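2 min read

We use cookies to remember your settings. Accept | Manage

Deposit refund on a cottage if we shorten the stay?

I booked a cottage at Madgate for 4 nights in September. The total was $560 and I paid $255 up front through the online form. We now need to leave a night early. Do I get part of the deposit back, or does it come off the balance? The confirmation email only covers full cancellations.

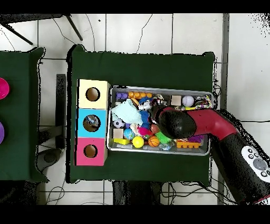
Flukus
Community moderator, Travel & Stays

It depends on who took the booking. If you paid the owner directly, write to them and ask for a revised invoice. Most will leave the deposit alone and adjust the balance, if they adjust anything. If you went through an agency like Stirnilier, look for "amendments" in the terms, separate from "cancellations." Dropping a night often counts as an amendment and may carry a fee.

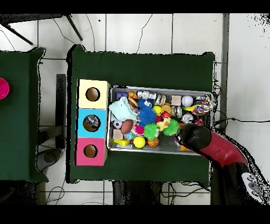 Get the answer in writing before the balance is due. Also check for a minimum stay, as going under it can change the nightly rate.

Reply from sang_43
I just left early and didn't ask. No refund.

Reply from a guest
Mine charged $43 to change the dates, so we kept the extra night. Call them, email took forever.

Get new answers by email. Sign up for our newsletter.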